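Shop notebook, Bretdale, December
Entry by Uliana Kravets

Started 8:15 a.m. Hide glue tests, second batch. The first batch went cloudy and I threw it out. Using the Stasiv granules again, from the unopened sack this time. Soaked 40 g in cold water until the grains swelled and went rubbery, then moved the jar to the warmer. Held at 140 F by the dial thermometer. The dial on the warmer itself reads low and shouldn't be trusted.

Batch A is plain glue. Batch B has a pinch of urea for longer open time. Both strained through a paint filter. A had more scum than I'd like, so I skimmed it again before using it.

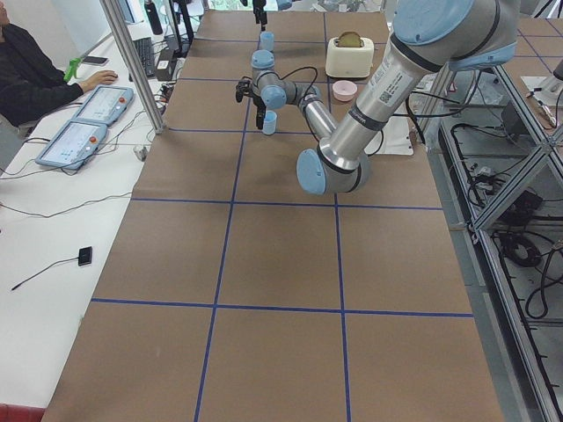

Table with brown paper and blue tape grid.

Maple offcuts, planed this morning, end grain sized with thin glue first. Rubbed joints only, no clamps. With A I had to move fast. By the time I had the second pair lined up the surface was already gelling. B gave me enough time to slide the pieces and correct a crooked one. Glue line on B looks a little thicker under the loupe. Might be my hands.

Room was cold at the start, which does A no favors. Next time warm the maple on the radiator shelf first. 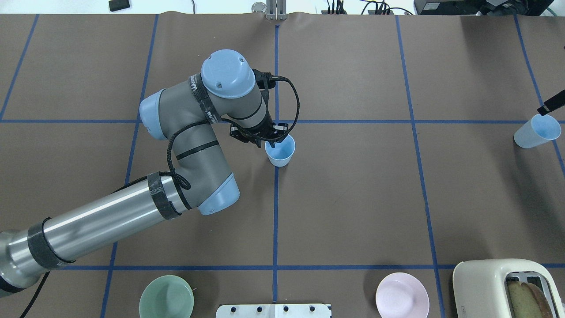 Same table, arm at the lower left.

Pull test on last month's pieces, with the Kekitz scale and the sling. Plain glue broke at 300 lb, wood failure over most of the face. The urea piece let go at 110 lb, clean along the glue line. That one had a starved spot near the edge, so I don't count it for much. Make 2 more before deciding anything. 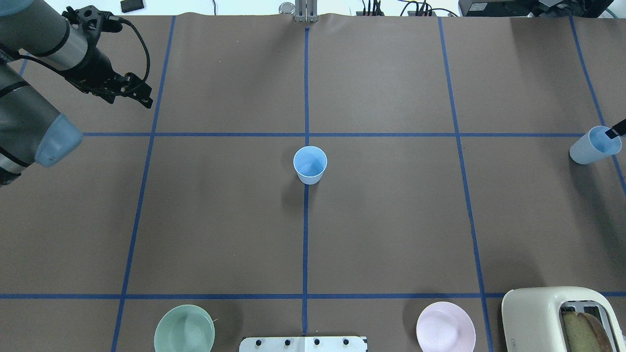
The leftover glue went into the fridge in the small jar, lid on, marked A. B went down the same way but I want it used up this week. The old jar at the back smelled off and is gone. Please rinse brushes in warm water before they set. I spent ten minutes this morning picking one apart.

Keltell order: paint filters, another dial thermometer, and a finer strainer if they carry one.

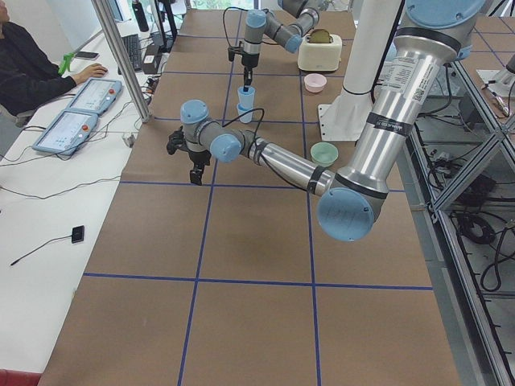

Can a jar of A be reheated more than once?
Two or three times is fine if it stays under 145 F, but it gets weaker with each round, so keep reheated glue for paper and veneer scraps.

Still to do: label the new maple pairs, leave them overnight, check the joints for gaps before they go in the sling.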